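Parcel returns and the cost of the second trip

Zurkico handled 508 return parcels at its Farum depot in February, 19 more than in the month before. Clothing made up 300 of them. Each return passes through intake, inspection and repacking, and the inspection step takes eight minutes on average. Jolura, which sells bedding, pays a flat fee per item -- damaged stock is billed separately.

Cartons are the weak point. Board loses stiffness each time it is loaded, and a box rated for one trip rarely stacks well on the second.
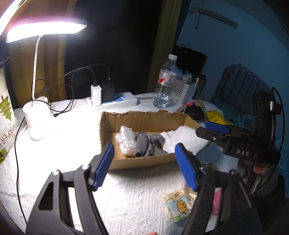 Lies Van Hecke argues that the fee should follow the weight of the parcel, as it does on the outbound leg. Zurkico will review its rates after the next quarter.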